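Subject: Re: [blocktalk] Small sets, small games
Date: Wednesday, May 16, 2018
List: Clutadley Toy Block List

Hello all,

Thanks for the question, which I've been itching to answer all week!

> We have a Drestard bin with 143 blocks in it and the kids
> just dump it out and walk off. Does anyone get real play
> out of only a few? And do you mark a spot to build on, or
> let them go anywhere on the table?

Yes and yes! I put most of ours away in February and kept out a handful of plain ones in strong colors. Then I laid a square of black tape on the tabletop, and that square has been the best thing I've added to the table in years – everybody wants to build inside it. Our favorite game is traffic light upside down: red on the table, yellow next, green on top, edges lined up as neatly as you can manage. 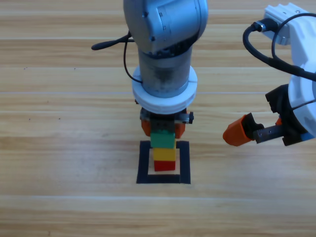
Carvalho wrote back off-list that masking tape does the job too, but it lifts at the corners after a few days and leaves fuzz on the blocks, so go for something smoother if you have it.

Good tip, and I'll add one of my own: press the corners down with the back of a spoon. Make the square a good bit bigger than the block, too. A tight one gets frustrating fast, and a roomy one still gives you plenty to argue over (is it in the middle? is it REALLY in the middle?).

The next game is even simpler. Start with the blocks apart, call out a color, and that one goes first. Red and a greeny blue are lovely together on pale wood, and you can change the order every round. 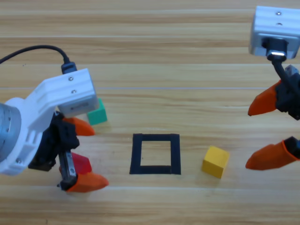
We play on the bare boards with no cloth, and I like the little clack each block makes going down. A mat is kinder if you have a baby asleep next door – I used a thin cork one from Rindcombe for a while and the stacks stood up fine on it.

Do try the tape before you buy anything else, and tell me what order your kids pick!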